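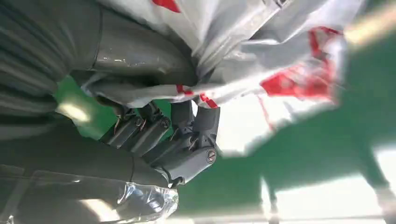 Build notes: gripping soft packaging

The three-finger hand on the Trallton workshop arm has moved from rigid blocks to bags. Rigid parts were a poor test. A block stops the fingers at a known width, and the motor current rises sharply enough to set a threshold. A crumpled plastic bag gives a slow ramp with no clear step, and the old controller kept closing until it timed out.

The current firmware branch, Skurkden, drops the single threshold. It samples current over a 60 ms window and compares the slope with the one before. When the slope stays above the set value for 4 windows in a row, the fingers hold position and the arm is allowed to lift. The value is stored per finger, as friction in the linkages differs more than we would like.

Mechanical changes are small. The pivot screws on the finger joints now get thread locker after the first hour of running – two had backed out by half a turn during April. The plastic film around the lower arm stays on for now. It keeps grit out of the cable run, but it has to be taped clear of the finger linkages before each session.

The wrist camera remains the weak point. Exposure is still set to automatic, and white plastic against the green floor pushes it around enough to upset the edge detector. Motion blur is the other half of the problem. Fixed exposure with a shorter shutter is next, along with a second lamp on the Wudow side of the bench.

The endurance run is planned at 2,000 cycles, with a log entry for each grasp and a check of all pivots every 500. The printed finger links are at revision 11. Files for that revision are in the shared folder under Chaudhary, along with the slope values and the wiring sheet. Older links will fit the palm but need the longer pins.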